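Wanted: table setters, patient ones (part-time, Clondora workshop)

Wumitz makes play food and small table settings for nursery classrooms. We are looking for four people to set tables, clear them, and set them again, on weekday afternoons through October. If you have raised a child, waited tables, or once moved a fork half an inch when you thought your host was out of the room, keep reading.

The job

You will be handed a placemat, a plate, some cutlery and a selection of baked goods that no one has ever baked. You lay the table. You write down what annoyed you. Then you lay it again with one thing changed, and you write down whether you are now more annoyed or less. There are 13 layouts in the current set, and by the end of the first week you will have opinions about all of them. We pay for the opinions.

Some are already in dispute. Erna, who runs the afternoons, holds that a croissant belongs in front of a muffin. The paint room holds that pastry has no rank. The notes on this run to 44 pages and we would welcome a fresh eye.

What we need from you

- Steady hands and a tolerance for purple cutlery.
- Legible handwriting. Typed notes are fine if you can't manage it, and many of us can't.
- The ability to look at a placemat covered in fire trucks and cars and still notice that the spoon is crooked.
- Two free afternoons a week, one of them Monday.

No experience in toys is required. Experience in restaurants is useful, though you will have to unlearn hurrying.

The tryout

Everybody gets the same one: the teal square plate on the vehicle placemat, spoon and knife at the left, the dark tray at the back with the muffin, the croissant, the donut and the cookie. Tell us what you would move first. There is no correct answer, but there have been some very long ones. 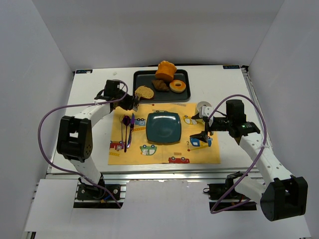
Pay and hours

Shifts run from 1 p.m. to 5 p.m. and are paid hourly, with the rate given when we call you. Coffee is free. Real pastries appear on Mondays and are kept on a separate shelf, following an incident.

How to apply

Write a few lines to Nassoro Rugemalira at the Clondora front desk. Skip the résumé. Describe the table you ate at last night and what was wrong with it.

Comments (4)

wubshet_fan: Is the cookie supposed to hang over the edge of the tray like that? Asking as someone who would move it first.

Peg L.: Knife on the left. I'm applying just to discuss this.

tworivers: Did this last fall. Over a month of donuts and I still reach for them. Good crew, chairs could be better.

Peg L.: Does "the table you ate at last night" include the couch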